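Notes from the Plundton student open day, typed on the train so excuse the mess.

Got there at 10, already more than 70 people at the door. Sign-in, sticker, off you go. Dzintra Mockus runs the robotics club and gave the quick version: 20 students, two terms, one project – teaching arms to do small household jobs by having people do them first with hand-held grippers. Drawers, lids, that kind of thing. They have 456 usable recordings so far. Budget last year was $3,086, most of it went on motors.
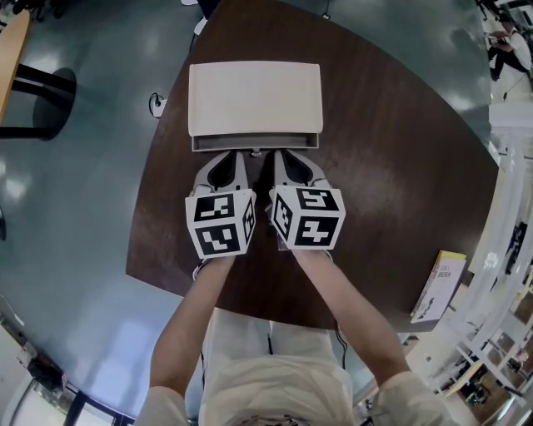
Had a long chat with Virgil Toma, second year, does the software. Says drawers are harder then doors. Short travel, easy to pull crooked. He wants to try the kitchen cabinets next, Dzintra wants cleaner data first. Friendly argument, went on a while.

Coffee upstairs, decent. Missed the Flarnelov team's talk completly, room was full.

Going back in January for the demo round – Rasa has the sign-up list, need to email her tonight.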